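Shiny lids are murder. Fotis Katsaros has been at this for months and the grasp planner at Nastbridge still gets fooled — brushed steel mirrors the room, depth drops out, the wrist camera's point cloud turns to lace. His fix, so far: skip the metal, find the handle, fit everything else from there. 600 runs logged. 18 hard stops, most of them the old filter's falt. Next build lands in October.
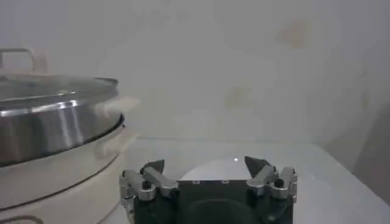 Fingers open beside the steel-lidded cooking pot, wrist camera view.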